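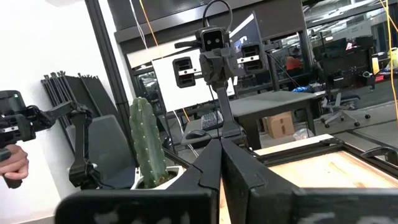

Le cactus de l'atelier dans son pot blanc, devant la chaise grise.

Faut-il vraiment un cactus là où l'on travaille ?

La brochure de Tokance que plusieurs d'entre vous ont reçue promet beaucoup pour une plante en pot : un air assaini, des esprits apaisés et, je cite, « une productivité qui refleurit ». On y trouve même un chiffre, 92 % d'occupants satisfaits, sans un mot sur ceux à qui la question a été posée ni sur la façon dont elle l'a été. J'ai écrit pour le demander en décembre. J'attends toujours.

Entre-temps, le cactus est là. Lærke Holst l'a apporté de chez elle, où il gênait le passage, et il a pris place dans l'atelier, contre l'avis de ceux qui voulaient garder le coin pour la chaise. Les deux cohabitent. Il est grand, bien vert, avec des côtes très marquées et de petites touffes d'épines pâles en rangées. Devant le mur blanc, il a de l'allure, je le reconnais volontiers. De là à respirer mieux, il y a un pas que je ne franchirai pas.

Sur l'air, d'abord. Un cactus pousse lentement et échange peu avec ce qui l'entoure, c'est même pour cela qu'il supporte si bien qu'on l'oublie. Lui demander de purifier un atelier entier me paraît excessif. Nous avons une fenêtre, elle s'ouvre, et elle n'a jamais coûté un abonnement « végétal » à personne.

Sur l'humeur, je suis moins sûr de moi. Villads Holst soutient qu'on lève plus souvent les yeux depuis que la plante est arrivée. C'est possible. On lèverait sans doute les yeux aussi pour une affiche ou un beau vélo. Je note surtout que les conversations ont changé de sujet : on parle terreau, lumière et arrosage, avec des certitudes qui se contredisent d'un bout à l'autre de la table.

Parlons-en, de l'arrosage. La fiche de Kerninwood recommande un verre tous les 24 jours, été comme hiver. Pourquoi 24 ? La fiche ne le dit pas, et elle ne tient compte ni du pot, ni du chauffage, ni de la taille de la plante. Je propose plus simple : on enfonce une baguette dans la terre, on la ressort, et si elle revient avec de la terre collée dessus, on repose l'arrosoir. En hiver, presque rien. Et pas de fond de café dans le pot, quoi qu'en dise la rubrique « astuces » du même fabricant.

Reste la question de l'emplacement. Les piquants à hauteur de coude, près d'un dossier de chaise, ce n'est pas l'idée du siècle. Avant de s'asseoir, on tire la chaise vers soi – on ne se faufile pas derrière. Quant aux panneaux noirs appuyés contre le mur, merci de prévenir quelqu'un avant de les sortir : à deux, on passe sans toucher la plante.

Grímsdóttir nous propose maintenant un lot de plantes « assorties à l'espace ». Je suis contre, au moins tant que celle-ci n'a pas passé une année entière chez nous. Les avis contraires sont à envoyer à la rédaction avant le prochain numéro, avec des arguments si possible.

Vous recevez cette lettre parce que vous êtes inscrit à notre liste de diffusion. Se désabonner | Gérer mes préférences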